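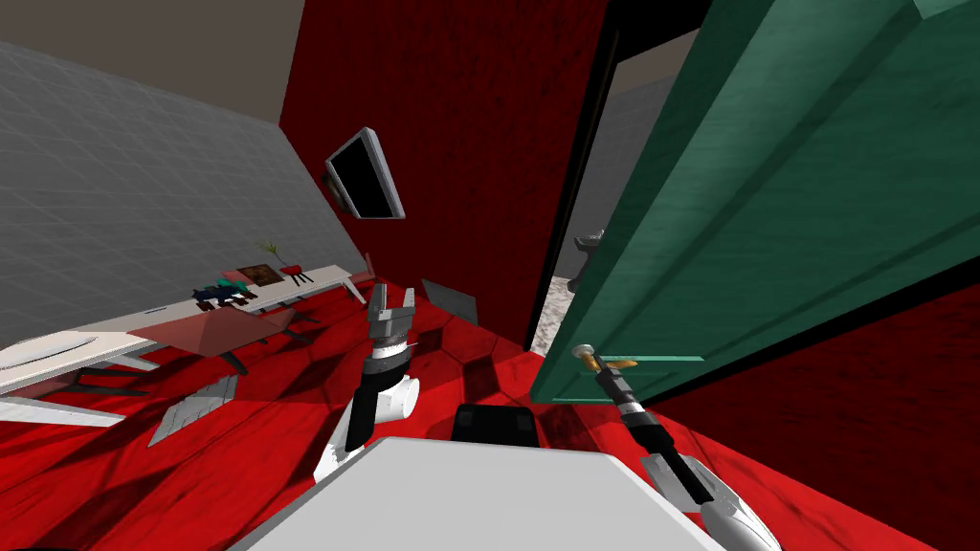
2 min read

Prastalley has opened its door-opening practice set to anyone who wants to help teach a robot, and the first weekend went far better than the small team there had dared to hope. By Sunday night, 175 people had logged in, put on a headset or picked up a pair of hand controllers, and steered a two-armed robot through a simulated home.

The project is called Drarnness. Everything in it happens inside a computer, so there are no real hinges to break and no real toes to run over. A person at home moves their own hands, the robot's arms follow, and the software keeps a record of every turn of the wrist. Those recordings then go to a learning program, which tries to work out how to do the job by itself.

Doors come first, and they are a wonderful place to start. A lever handle looks simple until you have to reach it with a gripper, push it down, pull, and keep the rest of the robot out of the way of a door that is swinging toward you. The rooms change from one session to the next, too. One has bright red floor tiles, a heavy-looking green door with a brass-colored lever, and a second room with a pale gray wall on the other side. Another player may get plain white walls and a handle on the opposite side.

"We want the colors to be a bit wild," said Daranee Inthanon, who leads the project. "If the robot only ever sees beige hallways, it learns beige hallways. We want it to learn doors!"

Each visitor gets 12 tries in a session. Failed tries are kept as well, as long as the person recovers and finishes the task – Inthanon says those are some of the most useful recordings they have, and she lit up when she talked about them. One player missed the lever four times in a row, backed the robot off, came in from lower down and got it open with the side of the gripper. The team played that one back at lunch and cheered.

Haruto Ebihara, an engineer who built the remote control side, spent most of the weekend answering messages from new players. The most common question was about the second arm, which has nothing to hold during a basic door task. His advice is to park it upright over open floor and forget it's there. Later tasks will need both hands, starting with carrying a tray through a doorway, and he can't wait to see what people come up with.

The controls have 26 practice rooms so far, and the team would like 100 before summer. A version for people without a headset, using just a keyboard and mouse, is being tested now and should be ready in March. It's slower, Ebihara says, but a patient player can still do lovely work with it.

Sign-up is free and sessions run for half an hour. New slots go up every Sunday at 6 p.m.

Search this site Enter keywords Go

Contact the newsroom | © Wudumton News | Back to top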